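In Defense of the Slow Grocery Trip

I moved to Sitbridge in January, and for the first few weeks I did what everyone on my street seemed to do, which was order groceries on my phone and have them left on the step. It worked fine. The milk was cold, the bread was bread, and I never once had to look for a parking space. I'm not here to scold anybody for it, least of all parents with small children or people whose knees hurt.

But I missed the shop. I grew up going to Lukov with my grandmother on Saturday mornings, and that trip could eat up a good two hours even though the store had only five aisles. She talked to the butcher, she talked to the woman behind her in line, and she would put things back on the shelf and then change her mind and go get them again. I complained the whole time, of course - I was a kid and wanted to be home - and now I would give a great deal for one more of those Saturdays.
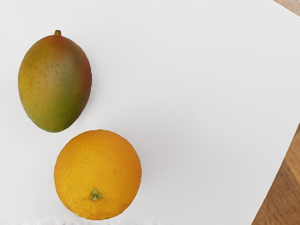

Choosing your own food is a small skill, and I think it gets rusty like any other. When I started walking to Pellis again, I stood in front of the produce like a tourist. I had forgotten how to pick a melon. I had forgotten that a mango can be pink on one side and green near the bottom, with little dark speckles across the middle, and that color won't tell you nearly as much as a gentle squeeze will. An older man saw me hesitating and gave me a short lecture on ripeness, and I went home happier than any delivery has ever made me.

It takes me 23 minutes to walk there, and 20 to come back if I take the hill by the library (longer if I've bought potatoes). I know people will say they don't have that kind of time, and some of them really don't. I'd only suggest trying it once in a while, maybe on an evening when you were going to sit and scroll anyway. Bring a bag with good handles. Say hello to whoever is at the register.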